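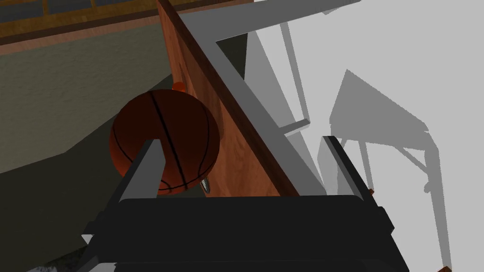
Fig. 1. Basketball at the gripper (rendered).

Unit 4. Grain, keys and the cost of a bad join

Course page: Data Analysis for Managers. Notes prepared by Lenka Zeman.

1. Grain

The grain of a table is what one row stands for. Write it down before opening the table in any tool. "One row per order" and "one row per order line" are different grains, and a sum of order value is correct on the first and inflated on the second if the order total is repeated on each line.

In the Bevitz extract used in the lab, the orders table has 2,000 rows and the order lines table has 3,960. The key of the orders table is order_id. The key of the lines table is order_id plus line_no. Neither table has a customer name in it; that comes from the accounts table.

2. Checking a key

A column is a key if it has no blanks and no repeated values. Test both. Compare the row count with the count of distinct values, then count the blanks separately, as most tools leave blanks out of a distinct count.

A key that passes today may fail after the next load. In the Sustard case (reading packet, Paredes) account numbers were reused when an account was closed. The check was run once, at setup, and the repeated numbers went into the quarterly report.

3. Join types

Inner join: keeps rows with a match on both sides. Unmatched rows drop out with no warning.

Left join: keeps every row on the left. Columns from the right are blank where there is no match.

Full join: keeps everything. Useful for comparing two lists, seldom suitable as the base of a report.

Record the row count before and after each join. In a left join to a table with a unique key, the count must not change. If it rises, the key on the right is not unique. Do not fix this by removing duplicates from the result. Go back to the right-hand table.

4. Unmatched rows

Joining Bevitz orders to accounts leaves 94 orders without an account. Report these as their own line, labeled "no account." Dropping them changes the total, and spreading them over the other accounts changes every account.

5. Lab

Work in pairs. Hand in the query, the row counts at each step and one paragraph on the unmatched orders. Due Sunday, 6 p.m. Questions on the extract go to Peter Kollár.

Last updated: September
Comments (4)

Related items
Unit 3. Reading a data dictionary
Unit 5. Averages of averages
Reading packet: the Sustard case (A. Paredes)
Lab setup notes (V. Holub)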